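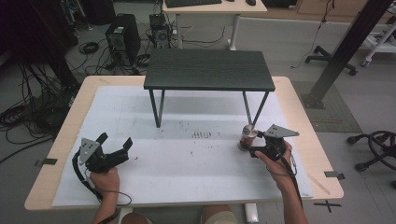
小边几的大日子

我家沙发旁边那张小边几,买的时候叫“过渡性家具”。意思是先凑合着,等想清楚要什么再换。它已经过渡了9年,送走了两张沙发、一块地毯,以及我对北欧风的全部热情。

家具杂志很少写边几。餐桌有家庭,书桌有理想,床有整整一个产业替它操心睡眠。边几有什么?边几有一个昨晚没喝完的易拉罐,一副找了三天的老花镜,还有一只谁也不承认是自己放的橘子。它不大,桌面永远比需要的小一圈,可屋里所有没有去处的东西,最后都会流到它上面来。

我花了大半个春天琢磨这件事。起因是四月里搬家,搬家公司按件报价,清单上别的家具都有名字,唯独它被写成“小件,黑腿”。我看着这四个字,替它委屈了一阵,随后发现自己也说不清它到底叫什么。茶几?太矮小。床头柜?没有抽屉。花架?从来没有花。店里管它叫角几,可它这辈子没在角落里待过,一直站在过道上,专等人夜里起来喝水时撞小腿。

先说样子。眼下市面上的小边几,十张里有七八张走的是同一条路:一块木纹面板,四条细细的黑色金属腿,远看像一张桌子正在节食。这种长相有它的道理。腿细,地面就露得多,屋子显得宽敞;面板薄,看着就轻,价钱也跟着轻。Bomier家有一款卖273元,另一家Clonus把差不多的东西做得稍微圆润一些,起了个好听的名字,叫“暮色”,卖到1316元。我把两张并排摆在客厅里,请来吃饭的朋友分辨。朋友们先分辨出哪张离花生更近,然后就坐到那边去了。

我不是说贵的没有好处。贵的那张,腿和面板接得严实,手按在桌角上,它不会向你点头。便宜的那张会点头,而且很有礼貌,每放一样东西都点一次。这毛病垫一小片毛毡就能治,治好以后差价还剩一千零四十三元,够买不少花生。

挑边几,真正值得看的是腿。方管的腿比圆管的耐看,边线利落,擦起来也顺手,抹布顺着一面拉到底就行。若是弯成一个方框的样式,底下那根横杆要格外留心,它是落灰的第一现场,也是地板划痕的主要嫌疑人。店员通常请你看桌面的纹路,你不妨把它翻过来,看四只脚。脚上什么也没有的,回家第一件事就是去买脚垫。

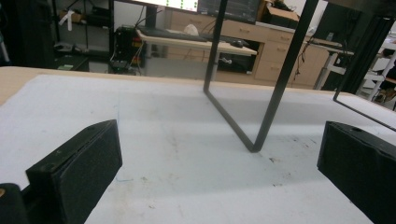 细方管,黑漆色,底杆斜着收成一个尖角。这样的框架,底下最好先铺层纸。

说到铺纸,这是我从邻居那里学来的本事。在餐桌上拾掇小家具,先盖一大张白纸,桌面不怕刮,掉下来的螺丝也好找。纸用上几回就花了,灰的印子、黑的点子,偶尔还有一道不知何时留下的笔痕,看着颇像一幅当代水墨,只是标价的人还没出现。我那张舍不得扔,卷起来立在门后,家里人问过几次是不是字画。

再说那只罐子。边几的尺寸,说明书上写的是长宽高,实际上应该用罐子来量。一张合格的边几,要放得下一个易拉罐、一部手机和一本摊开的书,并且伸手拿书的时候,胳膊肘不会把罐子扫下去。我的过渡性边几在最后一项上始终不及格。扫下去的罐子总是横着落地,然后不紧不慢地滚,停在几条腿中间最难够的那个位置。人得跪下来,侧过脸,从细腿之间伸手进去掏。在那个姿势里,一个成年人很容易对自己的生活产生一些看法。

解决的办法也有。Takiddale的店里卖一种带围边的托盘,放在边几上,罐子便有了籍贯。我买过一只,头两个星期秩序井然,后来托盘里住进了指甲刀、电池和两把不知开哪扇门的钥匙,罐子又被挤回了桌沿。托盘本身没有错,它只是比边几更小的一张边几。

也有人主张干脆不要放东西。旧货铺子Boychuk的橱窗里长年摆着一张,桌面上什么也没有,灯光打下来,清清爽爽,像从来没有人在旁边坐过。我每次路过都要看一会儿,回家便把自己的那张收拾干净,杯子归厨房,书归书架,橘子吃掉。干净的桌面最长维持过4天。第五天早上,上面多了一只袜子,单只的。

至于高度,各家说法不一。我的经验是同沙发扶手平齐,或者略低一点。高过扶手,杯子就在你耳朵旁边,像有人要同你讲悄悄话;低得太多,每喝一口都要鞠一躬。买之前坐到沙发上,胳膊自然放下来,让家里人拿尺子量手心到地面的距离。这个动作看起来很傻,量完就忘了。

搬家那天,边几是最后一个上车的,倒扣着塞在两床被子中间,四条黑腿朝天。到了新家,别的家具还没拆包,它先站到了过道上,上面立刻有了一卷胶带、半瓶水和一张外卖单。清单我还留着,在“小件,黑腿”旁边补了两个字:边几。墨水有点洇,大概垫在底下的桌面刚放过杯子。

(原载2026年9月号“家常”栏目)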